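Ticket: Garment separation stalls on mixed pile, laundry cell 2
Project: Kerslake household chores trial
Site: Grestitthorpe
Priority: Medium
Status: Open, workaround in place
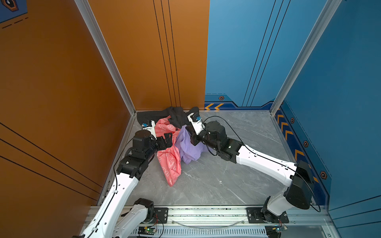

Reported problem

The sorting routine is supposed to pick one garment at a time from an unsorted pile, move it to the clear part of the floor and hand over to the folding routine. On single garments it does this reliably. On mixed piles it stalls at the separation step, retries until the limit is reached and raises PICK_MULTI. The limit is 2,000 motion steps per garment. An operator then has to pull the pile apart by hand, which defeats the purpose of the trial.

Steps to reproduce

1. Load three garments, crumpled, at the back of the cell against the wall.
2. Make sure at least one lies partly over another.
3. Start the sort routine with both arms at home.
4. Watch the log from the first grasp onward.

The fault is much easier to trigger when the bottom garment is black. A pink garment over a black one is a good test. Adding a lavender one beside them makes no difference to the fault rate but slows the second pick.

Log notes, morning

09:40 Both grippers re-zeroed. No change.

10:05 Checked cable slack at both wrists through full travel. No snagging. Ruled out.

10:30 Replayed the saved grasp points. The left arm is choosing points on the border between the top and bottom garments, so the fingers close on both layers. The right arm waits for a free edge that never shows up.

11:15 Lowered closing force from 700 to the minimum setting. The gripper now drops the top layer as well. Put it back to 700.

Log notes, afternoon

13:20 Nadiia Antoniuk reran the Tatano segmentation model offline on the stored pick attempts. It merges black cloth with the shadow underneath the upper garment, so the mask edge lands in the wrong place. Confidence at the border is 73 percent, above the current cutoff, so the planner accepts it.

14:10 Raised the cutoff to 80. False grasps are down. Cycle time is up, as the planner now asks for a nudge move before most picks.

15:45 Tried a shake after lift. Works on light fabric. Heavier items fall back onto the pile in a worse position than they started.

Workaround

Keep the cutoff at 80 and the nudge move on. Load dark garments separately where possible. Do not raise the step limit above 2,000; it only delays the error.

Assessment for the trial report

Dosarex asked whether the cell can be left alone with a basket of washing. With the present software, no. A person separates a small pile in seconds by feeling for a second layer, and the planner has no equivalent check. Folding is not the blocking step.

Open items

Retrain segmentation with more dark-on-dark piles. Owner: Antoniuk.
Add a two-layer check from finger gap after closing. Not assigned.
Repeat the test with towels and socks. Waiting on the retrained model.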